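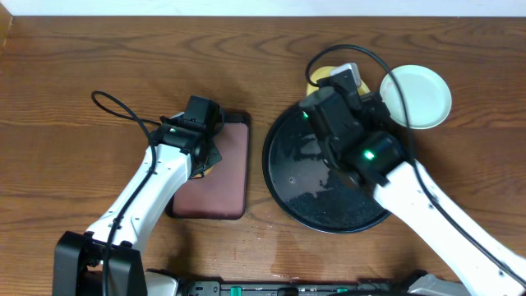
The table with the brown case on it.

Ralgate Reading Circle
Minutes of the July meeting

Start: 6:30 pm, back room
Chair and minutes: Rosalie Ammann
Apologies: two members, both on vacation

1. Minutes of the last meeting
Accepted with one change. The title of the spring book was written wrong and is now corrected.

2. Money
Rosalie showed the account. We had 3,000 at the beginning of the season. We spent 1,408 on books and 184 on printing, so 1,408 remains. Two members noticed that the first and the last number are the same and asked if it is a typing mistake. Rosalie did the sum again at the meeting and it is correct. The bill from Hubmann for the second order of bookmarks has not arrived yet and is not in these numbers.

3. Book of the month
We talked about the novel "Gurkari" for almost one hour. Most of us liked the first half, with the ferry and the two sisters. The second half had less support. One member said that the letters from the uncle are too long and that she jumped over them. Another member answered that the letters are the best part, and that without them the end makes no sense. The translation was also discussed – some sentences sound stiff, but we don't know if the original is the same. We did not vote on the book this time.

4. Autumn program
Three titles were proposed and two are chosen. September: the short stories about the salt workers. October: the travel book, first six chapters only, as it is very long. The third title, the detective novel, goes on the list for winter. Members who want to buy the September book together should write to Rosalie before the end of the month.

5. Visit to Drotel
The library in Drotel invites us to see its collection of old children's books. The train leaves Ralgate at 9:10 am and the walk from the station takes twenty minutes, with a hill. Eleven members want to come. Rosalie will ask if the library can open the reading room for us also in the lunch break. Everybody brings their own food.

6. Exchange shelf
The shelf near the door is full again. It was decided that magazines are no longer accepted, and that books which stand there for more than one year go to the school sale. There was a short discussion about dictionaries. They can stay.

7. Other
The starting time was discussed. Some members would prefer 7 pm in the winter months. No decision, we will ask again in September.
The blue umbrella from the May meeting is still with Rosalie.

End: 8:25 pm
Next meeting in September, same room, 6:30 pm.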